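## Section 4: Your first household session

By now you should have both arms powered, homed and answering the controller, and your team's logbook signed by whoever did the cable check. If any of that is missing, please go back to Section 3, make yourselves a cup of tea and start again from there. It's a nuisance, I know, but the second session always goes more smoothly when the first one wasn't rushed.

The Grondcombe club runs this section as a two-person job: one on the controls, one on the stop button. Swap over at the end of each run – everybody learns more that way, including the people who think they already know it.

### 4.1 Laundry basket practice

1. Load the practice profile called **Statbridge** from the club menu. It holds the joint speeds down to 20 per cent, and it should stay there until your team has completed 16 runs.
2. Open the washing machine door fully before you bring the arms forward. The glass swings further out than you expect, and it's much easier to move a door than to re-zero an elbow.
3. Put a couple of soft garments in the basket. Contrasting colours help a good deal when you come to look back through your recordings.
4. Bring both arms up to the basket slowly, one on either side, with the fingers open.
5. Pause. Let the person on the stop button say "clear" out loud before anything closes.
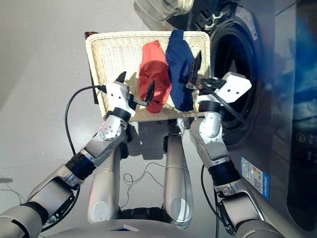 Vinh Hồ: We found it better to finish lining up the left arm before moving the right one at all. When we tried both together we kept correcting one and spoiling the other, and we lost most of an afternoon to it in June.

That's a good way of working, and the Nasside team now does the same. If you'd like to try it, choose **One side first** in the profile settings, then carry on from step 4.

6. Close the grippers gently until the cloth is held. You are aiming for a hold and no more than that; knitted things in particular will forgive very little.
7. Lift by a hand's breadth, hold for 7 seconds, and lower again. Write down what happened, even if what happened was a sock on the floor.

> **Caution:** Keep fingers, lanyards and long sleeves well away from the wrist joints while the arms are powered. The slow profile is slow, but it is still quite strong enough to hurt you.

### 4.2 Working with the wrist cameras

Each wrist camera looks out between its own pair of fingers, so it sees exactly what the gripper is about to meet and very little else. New drivers tend to find this disorienting, and it does pass. Spend a few minutes simply moving about the room before you try to pick anything up.

1. Switch the main display to the wrist view with **View > Wrist**.
2. Make a slow sweep, then a faster one, and save a still from each.
3. Compare the two stills side by side. Anything you can't name with confidence in the faster one is something your program won't be able to find either.
4. Have a look at the bright parts as well. A lit curtain behind a glass can make the glass very hard to pick out.
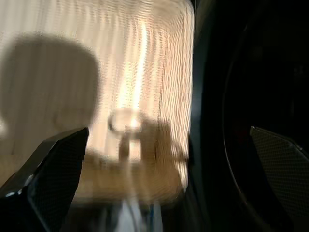 *Fig. 4.2 – Wrist view during a fast move: glass against a bright curtain.*

If your stills come out badly smeared, lower the wrist speed before you touch any of the camera settings. Teams nearly always do it the other way round, and then spend the evening wondering why the picture has gone dark as well. Only when the slow sweep looks crisp should you open the exposure page and begin adjusting, one small step at a time, with a note of each value.

> **Note:** The Michalski mount must be snug before you begin. If it wobbles when you tap it, tighten it and repeat the sweep from step 2.

### 4.3 Choosing stills for your report

Go through the recording and mark the moments where the view changes quickly, especially where cloth, hard surfaces and strong light all come together. Those are the ones your judges will want to talk about, and a team that can explain an untidy still usually does rather well.
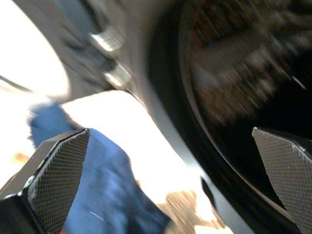
When you've marked them, give each still a short plain label and save the set under your team name. Please don't delete the blurred ones! They're worth keeping for the training exercise in Section 6, where you'll sort them into usable and unusable and see how far your team agrees.

Finish by parking both arms, closing the profile and switching off at the wall. If the display shows code 124 as you shut down, the arms weren't fully parked – power up again, press **Park**, and wait for the second beep before you switch off.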